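## 4. Ce que voit le poignet

Quand Muireann Heffernan m'a demandé si nos bras savaient enfin débarrasser une table, j'ai répondu « presque », et j'ai passé l'automne à regretter ce mot. Les chiffres de la section 3 sont encourageants sur les objets rigides posés seuls, beaucoup moins dès qu'il y a du désordre autour. J'aimerais donc m'attarder un peu sur les vues de poignet, parce que c'est là que j'ai compris -- tard, je l'avoue -- où le bât blesse.

Prenons la vaisselle de goûter. Pour nous, attraper un gobelet ne demande aucune attention. Pour la politique Karska, entraînée sur 2 000 démonstrations, l'approche se passe plutôt bien tant que l'objet reste petit à l'image. Ensuite il grossit, il grossit, et il finit par masquer à peu près tout ce qui permettrait de juger si l'on est bien placé (figure 1, a).
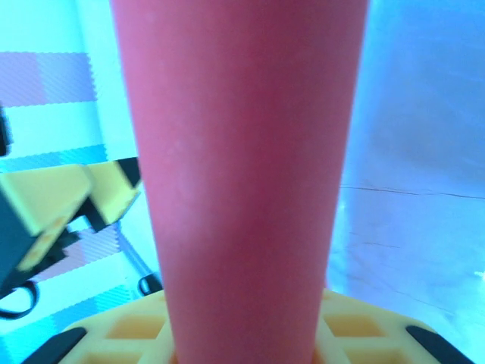 ### 4.1 Quand l'objet bouche la vue

Le rouge occupe le centre, le bord supérieur sort du champ, la base aussi. Il reste la plaque jaune gaufrée pour se repérer, et c'est maigre ! Mon collègue Daithí Ó Conaill a proposé de masquer complètement cette plaque à l'entraînement, en pensant qu'elle distrayait le réseau. On a essayé en septembre, sur 700 démonstrations : mauvaise idée, les prises se décalaient toutes du même côté. On l'a remise le lendemain.

La pièce jaune et noire, visible à gauche et floue de mouvement, pose un autre souci. Deux bras qui travaillent en même temps, c'est pratique pour ranger, mais chacun devient un obstacle mobile dans l'image de l'autre. Une personne qui fait la cuisine à deux s'en arrange sans y penser. Karska, elle, ralentit, et parfois s'arrête net.

### 4.2 Les grandes surfaces unies

L'autre difficulté m'a davantage surprise. Une surface rouge, large, presque sans motif, avec les doigts jaunes au contact de son bord inférieur (figure 1, b) : à l'œil, on hésite sur la matière, mousse ou feutre. L'estimateur de profondeur Norkska hésite lui aussi, et comme il n'a presque rien à quoi s'accrocher, il invente du relief. Le sol veiné et les carreaux pâles, eux, lui fournissent des repères en quantité -- juste pas là où il faudrait.
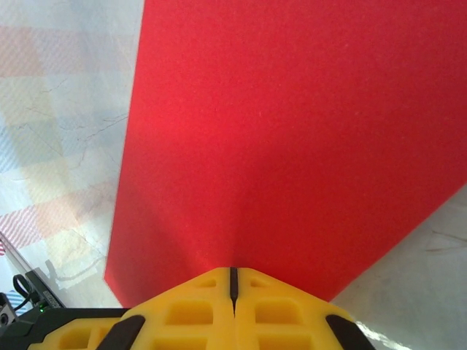

**Figure 1.** Vues de la caméra de poignet. (a) Gros plan sur un objet rouge évasé, vraisemblablement un gobelet. (b) Doigts jaunes au bord d'une surface rouge.

### 4.3 Alors, à la maison ?

Pas encore, à mon avis, du moins pas sans quelqu'un à côté. Sur nos 70 essais en conditions encombrées, 40 se sont terminés sans intervention, et je ne confierais pas mes verres à un tel taux. En atelier, où l'on peut choisir le fond, fixer les bacs et ajouter une caméra en hauteur, je serais nettement plus optimiste. La section 5 reprend les mêmes tâches avec cette seconde vue.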